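Sep 14, 2022

I've been dyeing things blue for most of the summer and I have no plans to stop. My nails are blue. The sink in the garage is blue. Two of my good dish towels went in last night and came out so gorgeous that I got up before breakfast just to look at them on the line again.

It started in May, when my neighbor Edit Mészáros lent me an apron from the Halász workshop, where her aunt used to buy them. It's the old Hungarian style, dark indigo with tiny white dots, where a paste is printed on the cloth to keep the dye out. I wore it to make soup and spent the whole time staring at my own lap. By the end of the week I had ordered 185 grams of natural indigo from Clistudmont and was reading about lime and fruit sugar at midnight.
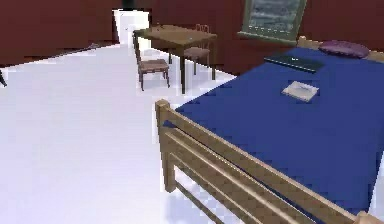 Blue behaves differently depending on how much of it you have, and I only learned this by making too much. A dinner napkin in the darkest shade looks almost black from across a kitchen. Spread the same color over something big and it opens up completely! Look at the royal-blue bedspread, how smooth and flat it lies, and how the light tan wood of the footboard warms up next to it. Blue beside pale wood is my favorite pairing right now and I'd love to get a full bed cover that even. Mine would have streaks, I'm sure of it.

The vat I keep is the fructose kind: one part indigo, two parts lime, three parts sugar, all stirred into hot water and left alone until the liquid underneath turns a clear amber. On top you get a coppery skin and a clump of dark bubbles that dyers call the flower. I had read all of that and still yelled for my husband to come and see when it happened. Then you lower the wet cloth in, hold it under without splashing, and lift it out slowly — and it's green! A sort of pond green, and then it turns blue in front of you as the air gets to it. I've watched this so many times now and I still stand there with my mouth open.

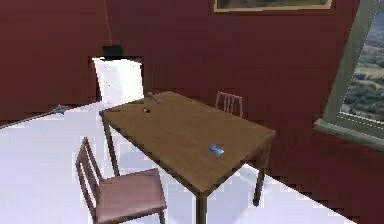 ## Dips, and why I lost my patience

One dip gives you a washed-out sky color. Three or four gets you to jeans. For the apron shade I went to 13, spread over several evenings, with a good airing after each one. Short dips build a better color than one long soak, and they rub off less later on.

Pramila Gautam, who taught the weekend class I took in Salport, kept telling us to wash the cloth properly first. I didn't listen. My first pillowcase had a pale patch in the shape of Florida where the factory finish was still on the fabric. Now everything gets simmered with soda ash for a couple of hours, and the water that comes off brand-new white cotton is disgusting, like weak tea.
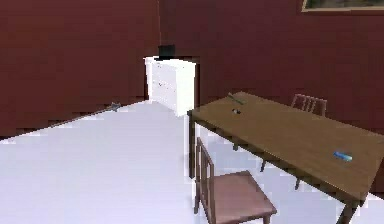

Do you need to set indigo with salt or vinegar?

Salt does nothing for it. The color sits in and on the fiber once the air has done its job, so no fixer is needed. I do give finished pieces a short soak in water with a splash of vinegar, only to neutralize the lime left in the cloth, and then a wash with mild soap until the rinse water runs clear.

Linen has been my favorite so far. It drinks the color up, and the creases come out a shade lighter, which makes old napkins look even older in the best way. Wool I'm still nervous about, as lime is rough on it. Lilibeth Sison in Odstead sent me a skein to try and it's sitting in a drawer until I'm braver.
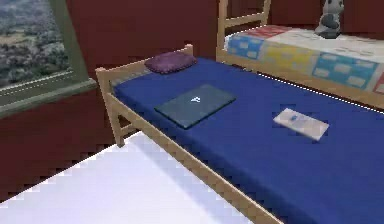 ## Next on the list

- A second vat in a taller bucket, so I can stop folding things to fit.
- Paste resist with dots. I have a wooden block and very shaky hands.
- The wool.
- Give Edit her apron back (I keep washing it "one more time").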